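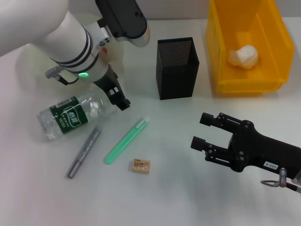 Plastic water bottle on a white table.

Vatwood Refill Points
Progress report to the Holroyd Fund
Prepared by Yvonne Dawber, project lead
2 Feb 2026

Where we are

The grant pays for public drinking water taps in Vatwood and for work with shops and cafes to get people refilling bottles they already own. Two of the three taps are now in and running. The third, at Wikness recreation ground, is late and will not be open until the spring. Spending is a little under plan, mostly on account of that delay.

Taps

The library tap was switched on in October. It is on the outside wall next to the book drop, so it can be used when the library is shut. The first push button stuck and was replaced under guarantee within the week. We have had no trouble with it after that.

The bus station tap followed a few weeks later. The bus company asked for it to be moved from the spot shown in our application, as the queue for the evening services would have stood across it. It is now beside the ticket office. The pipe run is shorter, which saved a small amount, but we had to pay for a new drain cover and the two more or less cancel out.

Wikness is the difficult one. When the ground was opened up the supply pipe was found to be lead for most of its length and cannot be used. The water company has agreed to replace its part up to the boundary. The part inside the ground is ours to deal with. Roy Tapley has had two quotes and is waiting for a third. We think the cost can be met from the contingency, and I will write separately if that changes. The trench has been filled in and fenced for now, and the football club has been told.

Use

Both working taps have a Zinon flow meter fitted inside the cabinet. Roy reads them on the first working day of the month. The library tap is used most on Saturdays and after school. The bus station tap is steadier through the day and drops to almost nothing at weekends.

Up to the end of the last reading period the library meter had recorded 483 litres. This is lower than we had hoped, though it covers only the cold months, and several people told us they did not know the tap was there. The meter does not tell us how many people used it or whether they would otherwise have bought a bottle, so please treat it as a measure of water and no more. The bus station meter was wired up late and its figures are not yet worth reporting.

We turned off the outside supply at the library for a few days during the hard frost. The cabinet is insulated but the last bit of pipe below it was not. It has now been lagged.

Shops and cafes

We asked food and drink businesses in the town centre to put a refill sticker in the window and fill bottles free of charge. Most of the independent cafes said yes at the first visit. The chains have been slower, as the branch manager usually has to ask head office, and two have not come back to us at all. One cafe has since taken its sticker down. The owner said people were coming in at the busiest part of lunch and holding up the till. We have suggested a jug on a side table and she is thinking about it.

We had 1,000 leaflets printed with a map of the taps and the cafes taking part. Some 200 are left. The map shows Wikness as "opening soon", and we will not reprint until we have a firm date.

Schools

Both primary schools had an assembly and a classroom session in the autumn term. The sessions looked at where tap water comes from, what happens to a plastic bottle once it goes in the bin, and how to wash out a reusable one properly. The last part was added at the request of a teacher and went down better than the rest. The secondary school has asked for something for Year 7, which was not in our plan. We have offered one session in the summer term and will see how it goes.

Money

Installation costs for the library and bus station are paid in full. Printing came in slightly under budget. The Wikness line is unspent apart from the first dig and the fencing. We claimed less than expected in the last quarter and ask that the balance be carried forward to the next one. A full breakdown is in the attached spreadsheet, with invoices.

Problems and changes

Apart from Wikness, the main worry is cleaning. The library staff wipe down their tap each morning as part of opening up. At the bus station the cleaning contract does not mention it, and so far Roy has been doing it himself on his way to work. The bus company has said it will add the tap to the contract when it is renewed. Until then we would like to pay for a weekly clean out of the underspend on printing, if you are content with that.

Water samples from both taps were tested before opening and passed. The next tests are due before Easter.

Next quarter

Get the third quote for Wikness and place the order.
Put up a sign on the High Street pointing to the library tap.
Go back to the two chains.
Report bus station meter readings for the first time.
Agree a date for the Year 7 session.

Yvonne is the contact for questions about this report. For anything on the pipework or the meters, please go to Roy direct.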